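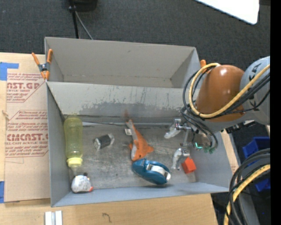 The Drawer at the End of the Counter

I grew up in a house with a drawer you had to close with your hip. It lived at the end of the kitchen counter, under the phone, and it held dead batteries, live batteries, birthday candles, one chopstick, a key to a car we'd sold, and a menu from a restaurant that burned down when I was in third grade. My mother called it the everything drawer. My aunt had one too, and hers was a whole cabinet, and I was so jealous I could hardly stand it.

So when I moved to Wuslow last spring and found myself in a rental with exactly three drawers in the kitchen (three!), I did what any sensible adult would do. I gave one to the silverware, one to the dish towels, and one to the junk. My roommate keeps her spatulas in a vase. We've both made our peace with it.

I've been thinking about junk drawers because I spent most of April asking people if I could look in theirs. You'd be amazed how personal it gets. People who'll happily tell you their salary and the full story of their divorce will put a hand flat on that drawer and say, "Oh, not today, it's a mess." Well, yes. I drove 46 miles for the mess.

In the end 16 households let me in, plus one dentist's office, and I have to tell you the dentist's office was the wildest of the bunch. Under the appointment cards there was a layer of costume jewelry. The receptionist said patients leave it in the chair. She's been waiting for somebody to come back for a clip-on earring shaped like a pineapple, and she's prepared to wait some more.

What struck me first was how much the drawers agreed with each other. Rubber bands, always. Takeout soy sauce, nearly always. A tape measure that won't retract. A tiny screwdriver from a pair of glasses. Those little bags with one spare button in them, clipped off a shirt the owner can't remember buying. I saw buttons in drawers belonging to people who told me, cheerfully, that they've never sewn one on in their lives. I haven't either, and I own a jam jar of them.

Then there's the stuff you only find in one place. A retired couple out on the Premard road had a drawer with a false bottom, and under it was a run of grocery lists going back to when their kids were small. Hers are in pencil and his are in whatever he could find, including what I'm pretty sure is eyeliner. They read a few out loud to me. "Milk, lightbulbs, something for the ants." They laughed so hard at "something for the ants" that we had to stop and have coffee, and I never did find out about the ants.

A man who fixes boats keeps his junk in a tackle box and insists it's a tackle box. I saw no tackle. I saw a harmonica, four padlocks with no keys and a pile of hotel soap.

Now, there's a whole business built on getting you to stop this. I tried some of it, for you, dear reader. I bought a set of drawer dividers from Prerkon, which come in a flat pack and slot together like a shoebox diorama, and I spent a Tuesday night sorting my drawer into little rooms. Batteries here, string there, a room for pens. It looked gorgeous! I took a friend into the kitchen to see it. Inside of nine days the pens had moved in with the batteries and there was a loose cough drop in every single room.

Still, I kept the dividers in, and I'll say this for them: I can find the scissors now. The scissors used to migrate to the back and hide under the warranty cards, and I'd end up opening a bag of rice with my teeth.

I also tried the famous once-a-year purge, where you dump the whole thing out on a bedsheet and only put back what you've used. I counted mine, since I was doing it for a magazine and felt I should have something to show for it. There were 115 things on that sheet, and I'd used about 9 of them. I put back nearly all of it. I did throw out the dried-up glue, and then I needed glue on Thursday, and even though it was dried up I felt robbed.

Over at Cù, the noodle place by the bus station, the junk drawer is under the register and the whole staff adds to it. They've got a house rule I love: if you take something out, you put something in. It works like a very slow swap meet. The week I visited, somebody had taken the flashlight and left a deck of cards, and then the power went out during dinner, and guess what everybody did instead of look for the fuse box. They dealt me in. I lost two dollars and a spring roll.

I asked everyone the same last thing, which was what they'd grab from the drawer if they could only keep one item. I figured they'd say the flashlight or the spare key. Most of them picked something useless. A wristband from a hospital stay. A fortune cookie slip. A dog tag from a dog long gone, still on its ring. The boat man said the harmonica, and then admitted he can't play it, and then played it.

I called my mother that night and asked what was in the everything drawer these days. She put the phone down on the counter and I could hear her rummaging, and the thunk of her hip, and then the whole thing again because it hadn't closed. She still has the menu. She read me the appetizers.

COMMENTS

We have TWO junk drawers, and my husband calls the second one "overflow." I'm sending him this.

The one chopstick!! Where do the other ones go? We have five singles and none of them match.

I used to live near the bus station and the drawer at Cù is real. I left a bottle opener in it and took a yo-yo. No regrets.

Try muffin tins instead of the dividers. They're cheaper and you can wash out the cough drop.

Would happily read a follow-up on the ants.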